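Bronze & Foundry Help > Patina and Surface Care

Green spots coming back under wax on small bronze dog

I have a small bronze of a sitting hound on a turned base, unsigned, bought at an estate sale in Steldale. The surface is a medium brown patina over most of the body, rubbed to a lighter gold on the ears and back. There are pale green spots in the folds of the neck and under the belly. They are powdery and come off with a toothpick. I cleaned them out in June and put on two coats of paste wax. By August they were back in the same places, under the wax. Is this active corrosion, or leftover polish? I don't want to strip the patina.

tessel_k

Powder that returns in the same pit after cleaning is usually chloride corrosion. Polish residue is chalky, stays put, and does not grow back once it is removed. Wax over an active spot will not stop it.

Take the wax off the affected areas with mineral spirits on a cotton swab. Pick the powder out dry, under magnification, with a wooden point. Do not use vinegar, lemon juice, ammonia or any dip. Then put the bronze in a sealed box with fresh silica gel and leave it for 27 days without handling. Keep the humidity as low as the gel will hold it. Put a sheet of clean paper under the piece and check it for green dust when you open the box.
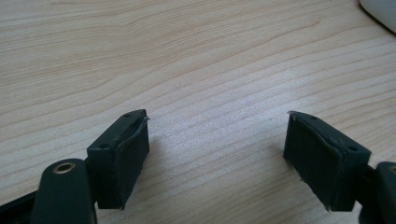 Tabletop, wood grain.

If there is no new powder, warm the metal gently with a hair dryer, apply a thin coat of microcrystalline wax, let it cool and buff with a soft brush. If there is new powder, stop and take it to an objects conservator. The usual next step is benzotriazole, a corrosion inhibitor that is toxic and should not be used in a kitchen.

Bartosz Jabłońska

I had the same on a Wróbel foundry fox. Mine was 90 percent old metal polish in the creases and it brushed out with mineral spirits. Try that first.

piddale_castings

Check the base as well. If the felt underneath is glued on, the adhesive can hold moisture against the metal. I peeled mine off and the underside had 20 or more green pits. Never did find out what glue it was.

brelent_m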